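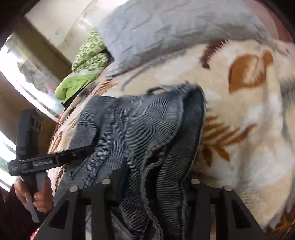 Figure 4.1 A corduroy garment, bunched up, with frayed seams.

Chapter 4
The Closet You Haven't Opened Since September

I put off writing this chapter until after the other ones were done, and I'll tell you why. My own hall closet was a disgrace. I'd sit down at the desk to explain sorting and storage to you good people, and I could feel that closet behind me, breathing. So one wet morning I made a pot of coffee, put on my worst sweatpants, and pulled every single thing out onto the floor. It took me until supper. I found two left gloves (no right ones, not a single one!), a bathing suit from a trip I took before I had gray hair, and a bag from the Gillow outlet with the receipt still in it. I had paid good money for a blouse and then hung the bag on a hook and forgotten it.

If you've worked through Chapter 3, you already know how to wash and dry just about anything that comes through the laundry room door. Now we get to what happens next, or what's supposed to happen next, when the clean things go back where they live. In my house they often live on the chair. Maybe you have a chair too.

We'll start with the sort. I teach a four-pile sort: keep, mend, pass along, and rags. There are folks who like a fifth pile called "maybe," and I used to be one of them, and my maybe pile got so big it had its own shelf in the basement. We don't do maybe in this book. If you can't decide, it goes in the keep pile with a safety pin on the collar, and if the pin is still there next year, well, you have your answer.

After that comes the mend pile, which is where most people get stuck. Mending is covered in full in Chapter 6, so for now all you need to learn is how to judge a repair before you commit to it. Is the cloth around the hole still strong? Would you wear the thing if it were fixed? I once spent two whole evenings patching the elbows of a cardigan I didn't even like. It looked very nice when I gave it away.

The middle of the chapter is about shelves, rods and boxes. I took measurements in my kitchen, my sister's attic and the big linen room at the Imside guest house, where I ran the laundry for a while and where we had 500 pillowcases to keep track of – all white, all nearly the same size, and all determined to hide from one another. You'll get the folding method we used there. It's quick once your hands know it, and your hands will know it by the end of the first basket.

Then there's moths. I'm sorry, but there has to be a part on moths.

Before you read on, please do the warm-up. Pick one drawer. Only one! Empty it onto the bed, wipe out the inside, and write down what was in it before you put anything back. Keep that list, you'll want it for the worksheet at the end of section 4.2.

Words to know in this chapter: bias, nap, selvage, seam allowance, garment bag, cedar block.

4.1 The Four-Pile Sort

Clear yourself some floor, or a bed if your knees are like mine, and lay out four old sheets or towels. Each one is a pile. Start at the left end of the rod and take things in the order they hang, without skipping ahead to the easy ones.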